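Two arms, one shirt

Séverine Mallet's bench build in the Ridura workshop has moved on to clothes hangers. Both arms now share one rail. 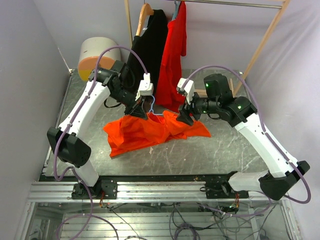
Orange garment and blue hanger, with the rack behind.

The arms run on Flirkow, her own control code, now at 2,510 lines. Most of March went into grip force. 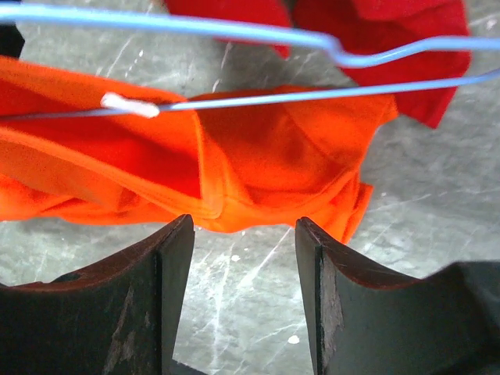
Pad wear is next on her list, with 25 spares printed.
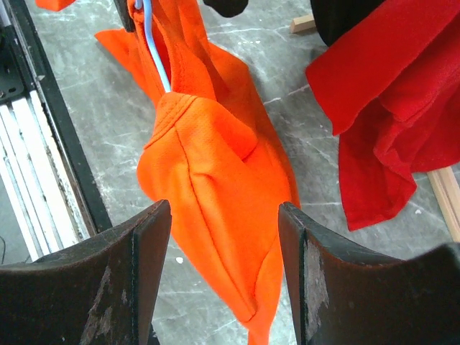 Orange fabric between the fingers.

Bench nights start at 7 p.m.

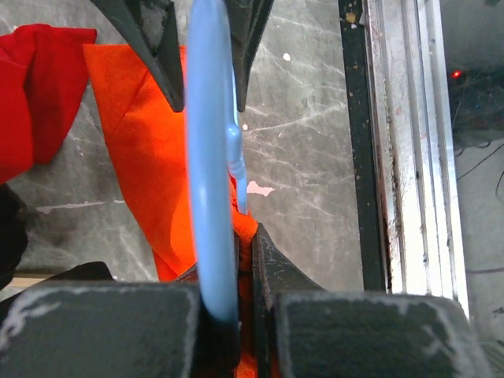

Can members use the arms?
After a short bench induction with Séverine.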